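Chapter 2: Notice and Final Pay

Reading time: 2 minutes

An employment contract may be ended by either party, provided that proper notice is given. This chapter explains how notice periods are set, how they are counted, and what must be paid when they expire.

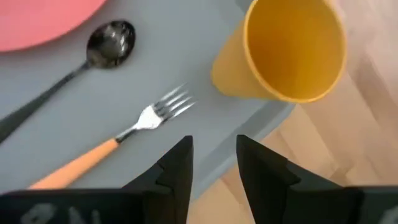 Notice begins on the day after it is received. An employer who mails a letter therefore carries the risk of delay. At Dineck, a catering firm, a letter arrived 20 days late, and the firm owed wages for the added period.

Final pay includes earned wages, unused leave, and any agreed bonus. Deductions require written consent. 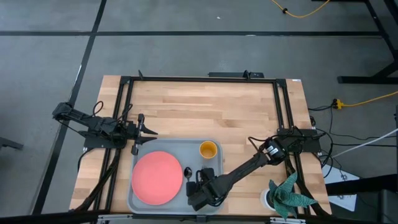
Company property must be returned by the last working day. The contract should list each item and state who bears the cost of removal. Equipment fastened to other equipment calls for particular care: where a black metal frame is fixed over a wooden worktable, the list should say whether the two are one item or separate ones. Todel withheld $490 over such a question and was ordered to repay it.

Comments

Britt-Marie Myklebust: Does the day-after rule apply to notice given by email?

dotmont_reader: The part on deductions should be longer. My students always ask about uniforms.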